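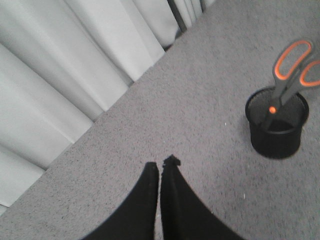

How should scissors be stored in a mesh pen cup?

Point down, blades fully closed, handles above the rim. Use a cup deep enough to cover most of the blade length, and keep it upright on a flat surface away from curtain hems and loose cords.

Check the cup first

Mesh cups are light, and scissors put most of their weight up in the handles. Place the scissors in the empty cup and tap the rim from the side. If the cup rocks, add weight at the bottom. The Hulme cups we use at Clunddale take a 200 g steel disc, which drops in and stays put. A cup shorter than 109 mm is too shallow for full-size office scissors, whatever the weight.

Clean the cup

1. Empty it over a sheet of scrap paper.
2. Brush the mesh from the inside outward with a dry paintbrush.
3. Wipe the rim and the base band with a damp cloth.
4. Leave it upside down for 30 minutes before refilling.

Do not soak coated mesh. Water sits where the wires meet the base band and rust starts there.

Clear and wipe the surface

Paper scraps and small white bits are hard to see on speckled gray. Look along the surface from a low angle, toward the window. Pick up scraps by hand, then wipe in straight overlapping passes toward one edge. On carpet, use the bare hose end of the vacuum. 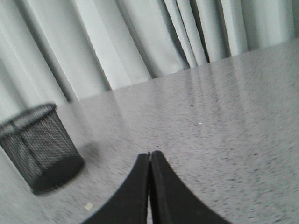

Stijn Martens wrote to say that he skips the loose disc, which pinned paper clips underneath it, and glues a felt-backed washer to the outside of the base instead. It adds less weight but the cup no longer slides. Either method is fine. With the washer, check that the felt lies flat, or the cup will lean.

Put the scissors back

Close the blades before lowering them in. If they swing open in the cup, the pivot screw is loose: tighten it an eighth of a turn and try again. Pens go in after the scissors, on the opposite side from the handles. Craft knives and open blades do not go in a mesh cup at all, as the tips can pass through the wire.

Repeat the rim tap with the cup full.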